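Farkau Open Day wrist camera set

README, please have a read before you download

Thanks for stopping by! This folder holds the pictures saved from the wrist camera during our open day at Farkau, when we had the Koler arm running in the front hall and let visitors pick the next task from a stack of cards. It was a lovely, noisy day, and a good many people asked if they could have the pictures afterwards, so we've tidied them up (a little) and put them here for anyone who'd like them.

There are 3254 stills in all, from 112 short runs. Each run has its own folder, with a plain text note giving the task card and the setting we used for speed. The two tasks on offer were folding a cloth and moving a cup to a tray, and folding was the clear favourite. 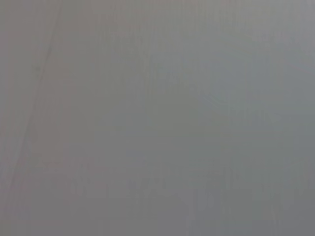 Farkau, 2023-08-28

Close-ups like this one, all soft grey with a faint dark line slanting down the left side, are kept in the set along with everything else. We haven't sorted the stills by sharpness or colour, and some 700 of them have no label yet, so please check the notes in each folder before you train anything on them. Labels were typed in by hand at the Aubert desk while the demonstration carried on beside it, and you will probably find a spelling mistake or two (do tell us!).

Known gaps: the clock on the Virik recorder was reset over lunch, so times from the afternoon runs start again from zero. Sort by folder name instead and you'll be fine.

You're welcome to use the set for teaching, research or plain curiosity. Please mention the Farkau open day if you share your work. We hope to add the missing labels in October, and the folder names will stay the same when we do.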